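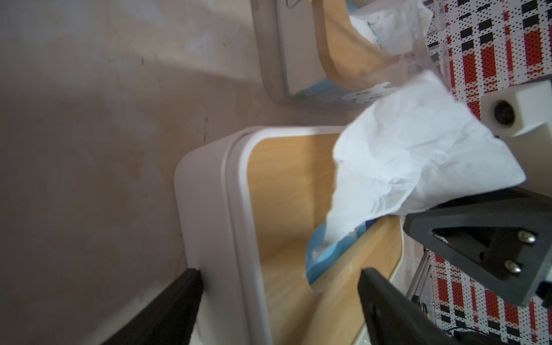
## Paper-in-bin episodes rejected at ingest

- Site: Estalham, cell 3
- Task set: Sornarard, crumpled paper to white bin
- Opened: 2024-07-02
- Severity: medium
- Status: waiting on re-export

### Symptom

Ingest on Danden drops 19 episodes from the morning batch with `release_not_found`. Joint data is complete in all of them. Operators marked every one as a success at the pedal. Wrist view attached at the top: sheet above the bin opening, tail down inside it.

### Expected

Release event written when gripper width passes the open threshold, sheet labelled as in the bin within two seconds of that.

### Log

1. Re-ran ingest on one rejected episode. Same error, so not a transfer fault.
2. Plotted gripper width. The opening is there, but the curve is flat for several samples before it. Timestamps repeat across the flat part.
3. Compared with a batch from May, same task, same bin. No repeated timestamps.
4. Checked the label model separately. It fires late on thin paper because the tail is already below the rim while the rest of the sheet is still above it. Known, logged elsewhere, does not cause a drop.
5. Swapped the USB hub on the recording PC. No change.
6. Rolled the Barbosa recorder back one version. Recorded 3 test episodes, all accepted.
7. Rolled forward again. Rejected as before.

### Cause

The current recorder buffers gripper state and stamps the whole buffer with the time of the last write. The release detector needs increasing times and gives up when it finds duplicates.

### Workaround

Stay on the older recorder in cell 3. Do not delete the rejected episodes. The raw bus log holds the correct times and they can be rebuilt from it.

### Still open

- Re-export of the rejected batch from raw logs
- Ingest should report `duplicate_timestamp` here. The present message sent us to the gripper first and cost most of a shift
- Other cells not checked for recorder version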